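Dec 22, 2021

Budget stuff for next round of grippers, writing it down before the break or I will forget all of it. Bleddyn Griffiths wants a number on his desk first thing in the new year. No number yet. Getting there.

What we need, in order of how much it hurts to be without:

1. Pads. The soft ribbed ones. We go through them faster than the November plan said. Kanport quoted 11 sets, lead time 5 weeks, which is too long if we only order when one splits. Proposal — keep 2 sets on the shelf always, reorder when we open the first. Bleddyn ok with this in principle, wants it in writing. This is it in writing.

2. Handheld units. Asked Plultell for a price on two more complete. They came back at 700 each without camera, not counting shipping. Janjua is cheaper on the plates but you do your own assembly and the screw holes on the last batch were off, had to redrill. Lost most of an afternoon. I vote Plultell and stop arguing. If somebody wants to argue, please do it before the order goes in, not after like last time.

3. Lenses. Wide ones. Spare needed, we have none. Ask Harkley if they still do the education discount, the guy on the phone didnt know and was going to call back. Hasn't.

4. Markers. Print our own, same as now. Matte paper only, the glossy stuff gave us glare under the ceiling lights. Cost is nothing, leave off the sheet.

5. Backdrop + table covering. Everyone says skip this, "we have cloth". I would like real money for it. Black cloth on clips is fine for a quick setup but it creases and I'd rather buy a proper roll and a stand. Striped cover can stay on the table, no opinion. Put down a small line for cloth, stand, clips, and let Bleddyn cross it out if he must. 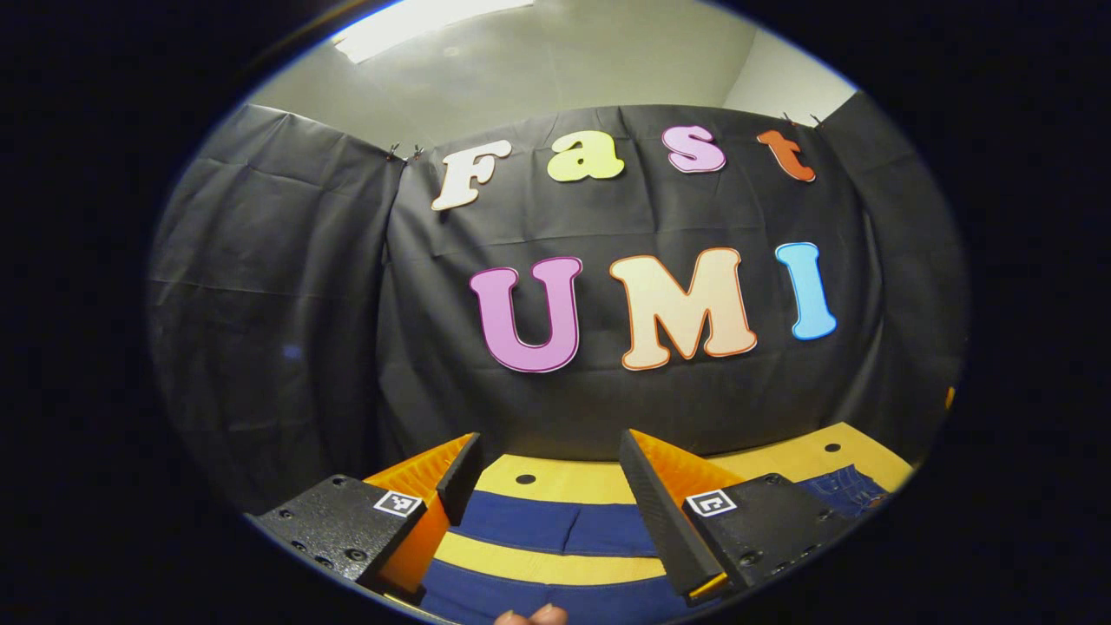
6. Storage. Drives, two, mirrored. Get the price from whoever bought the last ones, I can't find the reciept. Check the shared folder under purchasing, then under misc, then give up and ask.

Open questions

— does shipping from Kanport come out of our line or the general one? Was general last year
— can we pay Plultell half up front, half on delivery. They said maybe
— who signs when Bleddyn is away
— spare screws: buy a box, any box, stop taking them out of the old plates

To do: chase Harkley re discount. Get Janjua to confirm in writing what they will do about the bad batch (credit would be nice). Type this up properly with a total at the bottom.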